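Irevo Two-Arm Build: Frequently Asked Questions

What is Irevo?

Irevo is a two-armed robot built in the shared workshop on Haldane Street. It started as one arm clamped to a bench and grew from there. The project is run by workshop members in the evenings and is not a product. There is nothing to buy.

Can I build one at home?

Yes, if you have a solid table and enough floor to walk all the way around it. A spare bedroom works. A kitchen table that gets cleared for dinner every night does not, as the table position has to be measured again each time it moves. Mark the floor with tape once you are happy with the layout.

What did it cost?

We spent $967 on the second arm, not counting printed parts or the computer. The first arm cost more, mostly from ordering the wrong bearings and then reordering. Prices are in the parts list and get updated when somebody buys something.

Do I need a 3D printer?

You need access to one. Most of the printed parts fit on a bed 220 mm square. The exception is the shoulder cover, which prints in two halves and bolts together.

Which gripper should I start with?

Start with the two-finger gripper. It has one motor and eight screws, and the fingers come off without taking the wrist apart. If a finger tip wears down, print another and swap it. The files are in the Brosach folder, named after the wrist bracket they were first drawn for.

What does it practice on?

Household things, mostly. The table work is tidying: pick up an object, move it, put it down where it belongs. Thin and soft objects are harder than rigid ones. Pens are a good first object because the fingers can close anywhere along the barrel. Sunglasses go on the table later, once you trust the grip force setting. 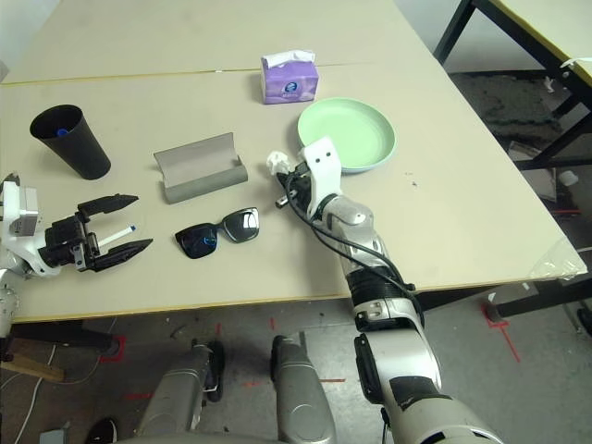 Marisol wrote in to ask whether both arms have to be running before any of this is useful, as she has only finished the left one. She also wanted to know if the software complains when the right arm is missing.

One arm is enough. Set the arm count to 1 in the settings file and the software will skip the checks for the other side. When the second arm is ready, change the number back and run the full calibration again, including the side that was already working.

How should I route the cables?

Leave a loop at every joint and move the arm by hand through its whole range before you tie anything down. If a cable pulls tight at any point, give it more slack. Keep floor cables out of the walking path.

My arm shakes when it reaches out. What is wrong?

Check the shoulder bolts first. After that, lower the speed setting to 82 and try the same move. If the shaking stops, the gains are too high for your arm and need tuning.

What is the Clinico branch?

An older version of the control code with a slower startup. It still runs, but fixes no longer go into it. Use the main branch for a new build.

Is it safe to stand next to?

Stay out of reach while the motors are on. Put the stop button where you can hit it without leaning over the table, and test it at the start of every session.

Can I visit?

The workshop is open to visitors from 7 p.m. on build nights. Check the calendar page before you come. There are no build nights in January.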